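Speaker notes: the laundry run and the jaw that kept closing
Irstead shop-floor meetup, short talks session

Slide 1. Title. Say who I am, say the talk is fifteen minutes, questions after.

Slide 2. What we run.
We build the Tredico folding cell. It has two arms and parallel fingers, and it works on flat surfaces at bed height. The policy is trained on demonstrations that people record in ordinary bedrooms with hand-held grippers. The arms never go to those homes. The grippers do, and the finger geometry on the arms is matched to them.
Don't spend long here. Most of the room knows this setup.

Slide 3. What went wrong.
In May the cell at our Bredamier site started a fold on a pair of denim pants and the left jaw did not stop closing. It went past the commanded width, loaded up against the seam, and held there. The motor driver tripped on temperature after 228 seconds. The operator had already pressed the stop button by then, but the stop only froze the arm. It left the gripper powered.
Pause on that. The stop button worked as wired. It was wired wrong for this case.
No injury. One cracked finger pad, one cooked driver, one torn belt loop.

Slide 4. Why denim.
Thin cotton squeezes down to almost nothing, so the width reading and the real gap stay close. Folded denim is springy. A waistband seam folded twice is the stiffest thing in our whole set of clothes. The fingers bend, the encoder sits on the motor side, and the controller thinks it still has room to close.
We had denim in the demonstrations. We had very little of it gripped at the seam.

Slide 5. The work at hand.

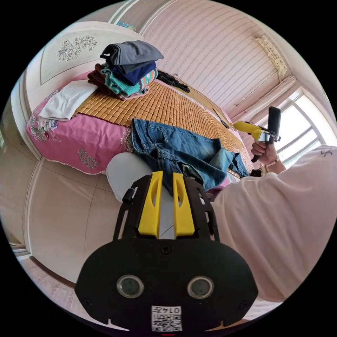

Jeans on a bamboo mat, the kind of surface and cloth we train on. 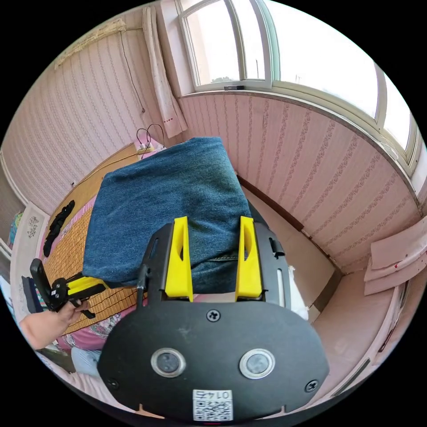

What should a stop button do to a gripper that is holding something?
It depends on the load. For cloth, cut the closing force and let the fingers go slack. For anything heavy or sharp, hold position at a low current limit so it can't drop on a foot, and release only from a second control.

Slide 6. How we found it.
First guess was the driver. We swapped it and the fault came back the same afternoon. Second guess was the policy asking for a silly width. We checked the logs and the commands were normal.
Then we went through 3855 recorded grasps and compared finger width against motor current. In 1042 of them the current was still climbing after the width had leveled off. Those were not failures. They were grasps where we had been leaning on the fingers and calling it fine.
That is the number I want people to take home, so say it slowly.

Slide 7. What a person does differently.
A person squeezing a hand-held gripper feels the cloth push back and eases off. We record finger width and pose. We do not record squeeze force. So the demonstration shows the jaws getting to a width and staying there, and the arm copies the width with whatever force it has.
Someone will ask if we should add a force sensor to the hand-held unit. Answer: we are trying one. It adds weight and people tire faster. No result to report yet.

Slide 8. Fixes.
Current limit in the driver firmware, set per finger, cannot be raised from the policy side.
Stop circuit now covers the gripper supply. On the cloth cells it goes slack.
A timer: closing current above the limit for 300 milliseconds opens the jaw a little and flags the grasp.
Finger pads get checked at shift change. The cracked one had probably been going for a while and we missed it.
The Cortés line got the same wiring change even though it had not shown the fault. That one took the longest because the panel drawings were out of date — redraw them before you need them.

Slide 9. What is still open.
The timer gives false flags on thick towels. We can live with it, but operators are starting to clear the flag without looking, and that is a safety matter of its own. If anyone here has a good way to handle nuisance flags, find me at the break.
Also, we have not retested with wet cloth.

Slide 10. Close.
Check what your stop button leaves powered. Do it with something in the jaws.

Comments

benchpsu: We had the same stop wiring on a bag handling cell. Checked it after your talk and the gripper stayed live. Fixed now, thanks.

k_tolman: Did you think about putting an encoder on the finger side instead? Seems like that gets at the cause.

foldline: On nuisance flags, we made ours ask for a reason from a short list. Clears went down a lot in the first week, then crept back up.

Posted 2020-12-09 | Contact the meetup organizers | Back to top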